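**Parish history typing project: where we are**

November 16, 2021

The Ratley local history group has now typed up 407 pages of the old parish minute books. The books run to about 3,000 pages in all, so there is a long way to go, but the first two volumes are finished and can be read at the library desk.

Amr Bennani has checked the finished pages against the originals. Most of the corrections were to family names. Sarpong is spelled four different ways in the second volume, and we have kept each spelling as written, with a note at the foot of the page.

Volume three covers the building of the Grullatance road and the long argument over who should pay for the drains. The ink is faint in places. If you can't read a word, type a question mark in square brackets and move on. Please don't guess.

We can use more typists. Pages go out in batches of 10, by email or on paper, and there is no deadline. You can keep the spelling and punctuation of the original, but skip the page numbers and the clerk's ruled lines.

To ask for a batch, leave your name with Carleen Tapsell at the library. The next update will be in the February issue.

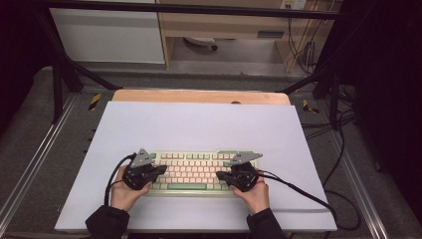 *At the keyboard.*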